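Bench notebook, small parts sorting
5 min read

4/2/20

Spent the whole morning on the organizer question and I am so glad I did. The old system (coffee cans, plus the drawer we all pretend is fine) had swallowed another bag of M3 standoffs, so I pulled everything out and started over with the yellow one.

What went in

- M3 screws, short and long. I had 277 of the short ones after tipping out every can, far more than I would have guessed. No need to order until July at least.
- Washers, flat and split. These were mixed together and took forever. A magnet sheet under a piece of paper helps a lot, they stop rolling!
- Heat-set inserts from the Trellico order. Lovely little things, all clean threads so far. I checked a handful with a gauge and will do the rest as they get used.
- Nylon spacers. Left over from the Ulska housings, still perfectly good.

What stayed out

Springs. They tangle the moment they share a space with anything, including other springs. They are in paper envelopes for now, 300 to a packet as they came, with the wire size on the flap. If anyone has a better idea please write it in the margin.

Also the Dririco cable ties, which are too long for any tray we own. I tried coiling them. They uncoil.

Labels

First try was masking tape and marker, and it looked great for an hour until my thumb smeared half of it. Second try is printed paper under clear tape. Much better. I used the size first and the name second (M3 x 8, screw) so your eye lands on the number - this is how I search and I think most of us do too.

Layout on the table

Moved things over to the marbled tabletop after lunch. The pale walls there make it much easier to pick out small dark parts, and the light is kinder than at my bench. I like the yellow organizer toward the left, with room on the right for whatever you are working from.

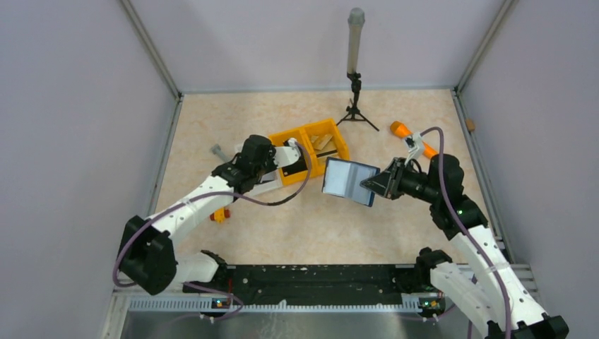 Still to do

- Relabel the Kourkoulas box. It says 119 on the lid and the packing slip inside says something else.
- Find a home for the odd metric nuts.
- Cut foam for the bottoms so the washers can be slid out with one finger. Tried it with a scrap and it works beautifully.
- Copy the part list into the shared folder, page ref 1326.

2 comments | 4 shares
Contact | © 2020 Bench Notes | Back to top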